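Clelis cell, wrist unit: gallery from the service
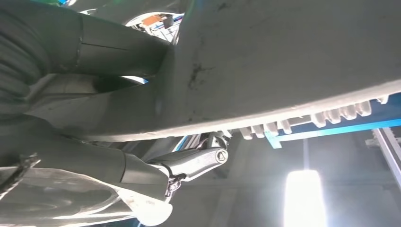 Mingxuan Wan

The arm in the Clelis cell is serviced after every 28 shifts, and the wrist and gripper take up most of the time. I keep this page for whoever does the next one. It covers the gripper linkage, the panel beside the arm and the small camera at the wrist. The base, the controller and the supply side are on Fadime Soylu's page and are not repeated.

View from the wrist camera, looking up along the gripper. The polished lever is the part to check first. It ends in a rounded tip, with a round bolt head close to it that serves as the pivot pin. The white fingertip is below.

Pivot pin. Hold the lever near the tip and try to move it sideways. Any play that can be felt means a new pin and a new bush, fitted as a pair. The old practice of turning the bush through half a revolution and refitting it was dropped in August – it gained a week at most. Tighten in two stages and mark the head with paint pen after the second.

Lower joint. The dark joint under the lever is awkward to reach with the wrist in its normal park position. Run the program SERVICE 8, which rolls the wrist and leaves the fasteners facing the door. Isolate and lock off before putting a hand in. A short hex key is enough; the long one fouls the housing.

Fingertip. It is a wear part. Wipe it with a dry cloth, look for flattening on the contact face, and replace it if the flat can be felt with a nail. No solvent. The Gikex spares are in the second drawer, and the older Pandine ones do not fit this housing although they look much the same.

Panel and white clips. The clips hang in a row along the lower edge of the grey panel and are unevenly spaced. Leave the spacing as it is. Press each one upwards with a thumb and replace any that drops. The black smudging on the panel near the arm is to be recorded at each service with a note of its extent. Ilgın Ekinci has asked for it not to be cleaned off until clearance has been measured with the arm at full reach. Her drawing gives 11 mm as the least allowed.

Arm housings. Run a finger round the seam on the upper segment. It should be dry and level all the way round. Grease at the seam is a stop-work item and goes to Müzeyyen Sönmez the same day.

Light. The wrist camera faces the light fixture in this pose and the glare washes out the area next to it. For inspection stills of the fingertip, turn the light down or roll the wrist until the fixture is behind the camera. Exposure is left on automatic – the fixed setting was too dark for the joint.

Restart. Clear the lock, home the arm at reduced speed, then open and close the gripper for 86 cycles with no part loaded. Check the paint mark on the pin again. If it has moved, start from the pin.

Page last changed 25 September 2021. Corrections to Suryani Pillai, Kılıçarslan site office.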